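信件、票据和那些"先放一放"的纸：我家治理纸堆的土办法

前阵子有位读者写信来问，说家里别的地方都还过得去，唯独餐桌一头永远堆着纸：水电账单、学校通知、超市的优惠券、孩子画的恐龙，还有不知道哪台电器的说明书，一层压一层，吃饭的时候往旁边一推，吃完了再推回来。我读着读着就笑了，这说的不就是几年前的我家嘛！那时候我家不光餐桌，连冰箱顶上、鞋柜上、钢琴盖上都是纸，有一回为了找一张保修卡，我把整个下午都搭进去了，最后在一本菜谱里翻到，夹在红烧排骨那一页。

所以这一篇就专门聊聊纸。慢慢说，您泡杯茶慢慢看。

先说进门那一刻

纸这东西，最要紧的是进门头一分钟。从信箱到玄关，从玄关到餐桌，只要它在餐桌上落了脚，后面就难请走了。我现在的习惯是拿着信不坐下，鞋也先不换，站在玄关那个小柜子前头把信拆完。广告、空信封当场进纸篓，剩下的才许进屋。站着拆信有个好处，腿会催你，不会一封一封地细读下去。

玄关要有个纸篓，大一点的，不要盖子。我以前用过一个带盖的，样子倒是好看，可是手里拿着包、拿着菜，还要去掀盖子，掀了几回就嫌烦，纸又上了柜面。后来换成没盖的，立刻就顺手了。

带姓名地址的那部分，我是撕下来单独攒着，攒一小把再剪碎。没有碎纸机也不要紧，一把厨房剪刀，边看电视边剪，剪好的纸条泡点水揉成团再扔，谁也拼不回去。

要付的钱单独住一间

账单一定不要跟别的纸混着住。我给它们准备了一个硬壳的文件袋，颜色挑的是最扎眼的橙色，挂在厨房门后的挂钩上。每个月领了工资以后，挑一个晚上，晚饭碗洗完，把橙色袋子取下来，一张一张付掉，付完一张就在右上角写个"清"字，写上月份。我家那位起初笑我像个老账房，现在他自己拿到账单也晓得往门后一塞了。

付清的单子留多久，各家情况不同，我的做法是留到下一年的同一个月。比如今年一月的煤气单，等到明年一月的新单来了，两张比一比用量，没什么蹊跷，旧的就请走。保修期内的发票另当别论，跟说明书订在一起，不要拆散。

说明书不必本本都留

家里的说明书，有一年我下决心清了一回，摊了满满一地。里头居然有早就送了人的面包机，有搬家前那台洗衣机，还有一本是我根本想不起来的加湿器！清的办法很笨：拿着说明书在屋里走一圈，找得到那件电器的就留，找不到的就扔。多国语言的厚本子，只留看得懂的那几页，订书针一拆，整本就瘦下去一大半。

留下来的用透明文件套装着，一个套子装一样，发票塞在最前面。装好以后立着放，不要平着叠，平着叠您只看得见最上头那一本，底下的等于没有。
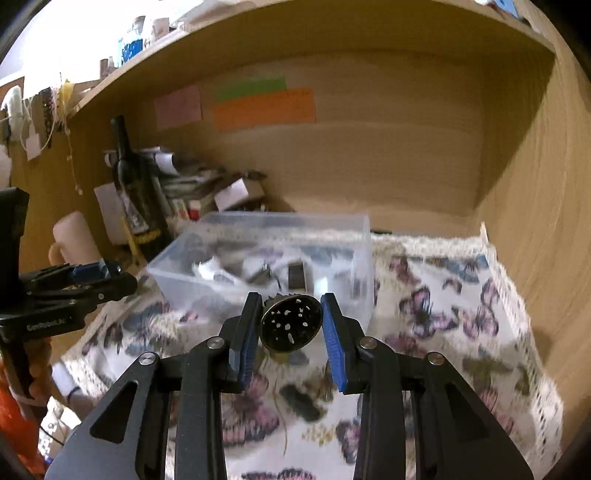 Raquel Mota
居家收纳专栏撰稿人

说回纸堆。有些纸最让人为难，既不是账单，也不是广告，看一眼觉得有用，可又说不上什么时候用。社区活动的通知啦，朋友推荐的理发店名片啦，报纸上剪下来的腌黄瓜方子啦。我管它们叫"先放一放"的纸。从前我是真的放，放着放着就成了山。

现在我给它们一只浅浅的盘子，就是吃面用的那种大平盘，边上磕了个口子，上桌不好看了，正好拿来装纸。盘子浅，纸堆高了自己会往下滑，一滑我就知道该理了。理的时候把整盘端到沙发上，一张一张过：日子过了的扔，电话号码抄到本子上，名片就可以扔，方子贴进菜谱本。一般一集电视剧没演完，盘子就见底了。

盘子千万别换大的。我有一阵子贪方便，换了个很深的竹篮，结果篮子装得下，人就懒得理，等到想起来翻，最底下压着一张早过了期的干洗店取衣单，真真是哭笑不得，好在店里还替我收着那件大衣。

孩子的画和奖状

这一类是最舍不得的，我完全明白。Aurora Quintela是我从前的邻居，三个孩子都爱画画，她家的纸比谁家都多。她的办法我觉得很好，学了来：每个孩子一只扁纸盒，放在床底下，平时随便往里塞，不挑不拣。等学年结束，跟孩子一块儿坐在地板上，把画都铺开，让孩子自己挑五张最喜欢的留下，背面写上年纪和学期，其余的拍个照，就可以告别了。

妙就妙在让孩子自己挑。大人挑，总是挑画得像的、涂得齐整的，孩子挑的往往出人意料。我家小的那个，有一回什么花啊房子啊都不要，偏偏留了一张满纸蓝道道的，说那是下雨天的姥姥家。您看，这要是我来收拾，准进了纸篓。

不要的画也有去处，大张的拿来包礼物，长辈收到高兴得很，有时候连包装纸都要留着，那就是他们家的纸了，咱们不管。

客人要来，纸怎么办

老实交代，我也有临时抱佛脚的时候。电话一响，说半个钟头后就到，桌上一摊纸，谁有工夫分类呢？从前我是抱起来往衣柜里一塞，关上门，客人走了也忘了，下回找毛衣的时候哗啦掉一地。

如今还是塞，只是塞得有讲究。我备了一只带提手的布袋，专门救急用，把桌上的纸原样搂进去，挂在卧室门把手上。挂在门把手上，晚上睡觉开门关门总要碰着它，想忘都难。当晚或者第二天早上，把袋子里的纸倒回那只平盘，照老规矩过一遍。袋子用完叠好放回抽屉，绝不让它装着东西过第二夜，这一条我守得最严。

几样小零碎

订书钉锈了会在纸上留黄印，要久存的文件，我都换成塑料夹子。

热敏纸的小票褪色很快，夏天放在车里更快，要留着保修的，回家就复印一张，原件和复印件一块儿订着。

纸受了潮粘在一起，别硬撕，夹在两张厨房纸中间，上头压本厚书，放在通风的地方，隔天再慢慢揭。

信封背面裁齐了是极好的便条，我用长尾夹夹成一叠挂在冰箱旁边，写买菜单子正好，写完就扔，一点不心疼。

厨房抽屉里垫抽屉的纸，用厚实些的旧挂历最合适，脏了抽走换一张，连擦都省了。

从哪里下手

要是家里已经堆得很厉害，看着就发愁，别想着一天弄完。挑一个最小的台面，我建议从床头柜开始，那上头的纸总归有限，理完了晚上躺下就看得见，心里舒坦，第二天自然想接着弄。餐桌留到后头，玄关的纸篓倒是今天就可以先放上。我当年从床头柜理到钢琴盖，断断续续拖了一整个冬天，中间还有两回倒退，纸又爬了回来，也没什么，再端着盘子去沙发上坐一坐就是了。

下一篇打算写写塑料袋，我家水槽底下那一大团，也该去会会它了。哪位有叠塑料袋的好办法，请写信给我，信封我会站着拆的。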